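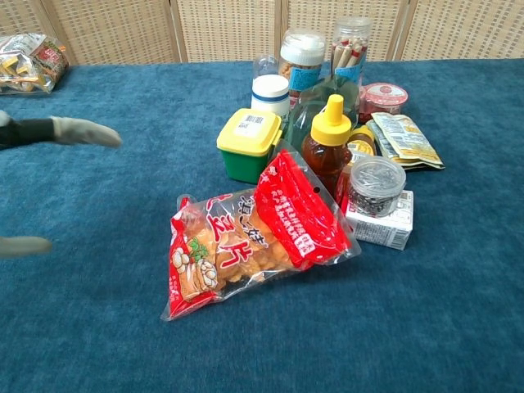
Latville Folding Screen
Item no. 2962
By Brutero

From $206

Finish: Natural beige / Gray / Walnut brown / Black
Size: Three panels / Four panels / Six panels

In stock. Leaves our warehouse in two working days.

Product details

The Latville is a freestanding folding screen with woven panels set in a wooden frame. It divides a room without drilling, wall brackets or a ceiling track. Open it out, set the panels at an angle, and it stands on its own. When you need the space back, fold it flat and slide it behind a door or a wardrobe.

The design is by Agnese Tamošiūnaitė, who also drew our Fleltau bench and coat stand. She wanted a screen that looks the same from both sides, so there is no back to hide. The weave goes all the way through and the frame strips are finished front and rear.

The panels let some light and air through. A person standing behind the screen with a bright window at their back will show as a shape. In ordinary room light you will see very little. If you need full privacy, for example in a treatment room or a changing area, order the liner sold below.

Where people use it

Most of our customers buy the Latville to split a studio apartment or to make a work corner in a bedroom. We also sell a good number to hair salons, yoga studios, meeting rooms and small clinics. It works well in front of shelves, a water heater or a stack of spare chairs.

The six-panel version suits a long wall or an L-shaped corner. Two four-panel screens can also be joined with the connector clips. We do not recommend joining more than two, as the line gets hard to keep straight and one bump will move the whole run.

The screen is not a sound barrier. It will take a little of the edge off an echo in a bare room, but you will still hear a phone call on the other side.

Sizes

Each panel is six feet tall and 16 inches wide. The panel width is the same in every version.

Three panels: four feet wide fully open
Four panels: five feet four inches wide fully open
Six panels: eight feet wide fully open

Please note that a screen should never stand fully open in a straight line. Zigzagged enough to be stable, it covers less floor length than the figures above. Measure your space first and go up a size if you are between two.

Materials and build

The frame is solid wood, sanded and coated with a clear or tinted water-based lacquer, depending on the finish. The panels are woven from natural fiber strips, so color and thickness vary a little from one strip to the next. Gray, walnut brown and black are dyed before weaving. Natural beige is left undyed and will turn slightly warmer over the years, especially in direct sun.

Hinges are two-way, three to each joint. Every panel can fold forward or back, and you can change the direction without tools. The hinges on the Latville are made for us by Vasiliauskas and are the same ones used on the older version of the screen, so spares will fit both.

Each leg has a plastic glide tapped into the bottom. Felt pads for wood floors are in the box with the instruction sheet.

Setting up

The screen comes assembled. Two people should lift it out of the carton, mainly on account of its height.

Stand the screen upright while it is still folded. Open the first panel, then the next one the other way, and carry on until you have a zigzag. The angle at each hinge should be clearly visible from above. On thick carpet, press down gently on the top of each panel so the legs settle. Check that all of them touch the floor before you let go.

Keep the screen away from heaters, fireplaces and open flames. Do not hang coats or bags on it. A light scarf is fine, but anything heavier can pull a panel over. In homes with small children or large dogs we suggest placing the end panel against a wall and using the wall strap.

Care

Dust the weave with a soft brush or the brush head of a vacuum cleaner on low power. Wipe the frame with a damp cloth and dry it afterward. Marks on the weave can be dabbed with lukewarm water and a drop of dish soap — don't rub, or the fibers will fluff up.

The Latville is for indoor use only. A covered porch counts as outdoors. Damp air will loosen the weave over time, and we can't accept returns for that.

Extras

Latville liner: plain cotton, ties on at the top and bottom, one per panel. Machine washable.
Connector clips: set of two, for joining two screens.
Wall strap: fits all sizes, screws and plug included.
Spare hinge set: three hinges with screws.
Storage bag: zip bag with handles, for three- and four-panel screens only.

Delivery

Orders over $400 ship free in the lower 48 states. Below that, the delivery cost is worked out at checkout from your zip code. The carton is long, so the carrier brings it to your front door or lobby. Room-of-choice delivery can be added for six-panel screens.

Check the carton while the driver is still there. If a corner is crushed, make a note on the delivery slip and send us a picture of it the same day.

Returns and warranty

You have 30 days to send the screen back in its original carton. Frames and hinges are covered for two years. Natural color differences in the weave are not a fault. If the exact shade matters to you, order the swatch card first. It shows all four finishes, and the price is taken off your screen order.

Questions from customers

Can I remove a panel?
Yes. Unscrew the hinges on the end panel and lift it away. Leave at least three panels in place, or the screen will not stand safely.

Can I paint the frame?
You can, after a light sanding. Painting ends the warranty on the frame.

Do you give a discount for businesses?
We do, from five screens upward. Send us the finish, the size and your delivery zip code through the trade form. For orders of 200 panels or more we weave to order, and the lead time is eight weeks.

Is the black finish coming back in six panels?
Yes, the next batch is due in January.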